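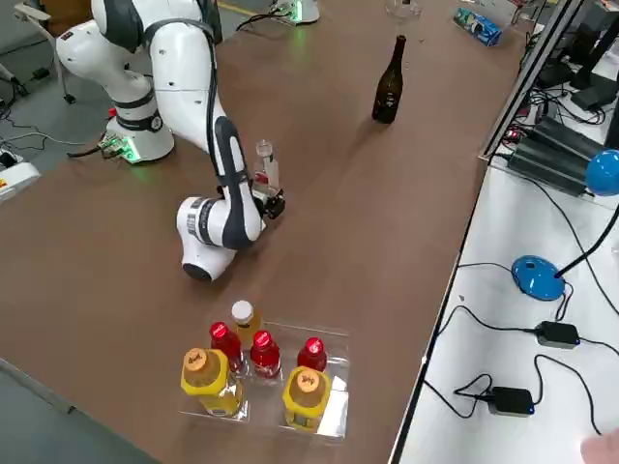
Thursday practice, wet then dry then wet again

Quick one as I've got work at 6 and haven't unpacked the car. Club racing at Troltley, first meeting since they redid the kerbs at the bottom hairpin. Anyone who says the new kerbs are fine hasn't hit them in a car with a 13 year old floor.

Session one. Damp. Went out on slicks because everybody else did, came in after 5 laps because everybody else did. Learned nothing. Well, learned the demister is still rubbish.

Session two was better. Dry line by then, nice and narrow, and stay off the paint. Kaj Thoroddsen went past me into Plirkier corner like I was parked. He's got the new Sirko dampers on this year and you can see it over the bumps, the back end just sits there. Mine hops. Always has. I've been told it's the driver.

Number 208 had an off at the fast left and dug a trench through the grass. Driver fine, walked back, bit grumpy. Red flag, long wait, half the paddock asleep in their vans by the time they let us out again.

Tyres

Bit of an argument going on about the new control tyre, the Taker. My view after one day, for what it's worth – slow to come in, lovely for three laps, then the fronts go greasy and you're just steering it and hoping. Pressures were all over the place. I started too high, dropped them twice, still too high. Should of written it all down and didn't.
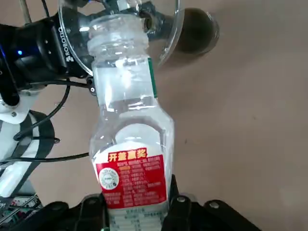
Session three is the one I wanted to talk about, as it got hot. Properly hot, in April, sun out and the whole cockpit cooking. I did the full run without a drink and by the end my braking points were wandering all over the shop, a car length early, then two late, then nearly in the back of a blue hatch. So for the race I'm fitting a drinks bottle. Not spending money on a proper system, just a clear plastic one like that with the red label round it, tube through the cap and strapped down hard behind the seat. Scrutineers will want to see the straps so I'll do them first. Clear is good, you can see what's left while you're sat in the queue.

Anyway, after that I had a sit down and went back out for the last one and was quicker everywhere. Best lap of the day on old tyres with 55 litres in it, no idea how. Caught Kaj on the brakes twice and he got me back on the exit both times. Dampers again.

Jobs before race day: front pads, rear toe, that demister, find out where teh rattle is coming from. Sounds like the exhaust bracket, was the exhaust bracket last time too. Grid should be a full one. If you're coming along I'm at the far end by the tyre van, bring a chair as I've only got the one.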